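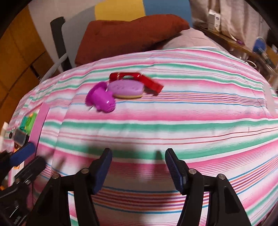 Progress report on the scholarship help sessions, Partington and Mudmont, for the Pekside fund. Apr 19, 2024. Sorry this is short, deadlines are all landing at once. Everything we do still happens round one table per site, and the striped cloth, pink and green and white, stays on it between sessions. Kane wanted proper desks. No money in this grant for desks, and I haven't moved any over to cover it.

Where we are. 236 students signed up across both sites since August. Target in the proposal was lower, so that's good, but sign-up only means they filled in the form and came once. The ones who come back are mostly seniors plus a fair few juniors Athina pulled in from the Mudmont after-school group. Will send the attendance sheet separately, Saqib is still fixing the Mudmont tabs (names entered twice, once with middle initials).

Essays. 1624 drafts in the shared folder as of this morning. That is drafts, not finished essays, and includes every version. Please don't quote it as essays written. Some students have one essay they've reworked for everything they apply to, some start over each time. We've been pushing the first way. Pick two or three solid base essays, change the opening and the part about the sponsor, check the word limit again. Saves them whole weekends.

File naming was a mess until the winter break. Now it's last name, award, draft number, and the reader's initials go on the end once it's been looked at. Ewan wrote it on a card for each laptop. It mostly works. People still upload things called "final new".

Readers. We have 13 trained, which is short of what we wanted. Training is one evening now instead of the two we planned, people weren't coming to the second. Turnaround on comments is supposed to be five days. In March it slipped to nine or so at Mudmont, my fault partly, I didn't see that the queue was only going to Athina. Split between her and Saqib now.

Awards. Too early for most of it. Two of the local ones have announced and we had students picked in both, one for books only, one for a year of tuition at the community college. The rest we hear in May and June. I'll put dollar amounts in the final report and not before, last year's got quoted around and then one was withdrawn.

Money. Printing is over, laptop repair is under, so it nets out close to even. Would like ok to move the leftover repair money into bus passes. Need a yes in writing for that, I think, under section four of the agreement.

Problems. Recomendation letters. Teachers at Partington are getting asked by ten kids in the same week. Kane is drafting a one page request sheet with the deadline at the top and what the student wants mentioned. Also the Workau application site logs people out after a few minutes and does not save, so we tell everyone to write in a document first and paste it in. Lost a whole evening to that with one student.

Next. Readers' meeting to sort the backlog, letter sheet out to both schools, then financial aid award letters, how to read them and compare, which parents have been asking for more than anything else. Ewan has a draft handout. It's four pages and needs to be one.

Budget table and attendence to follow once Saqib is done.

Ngaio Wihongi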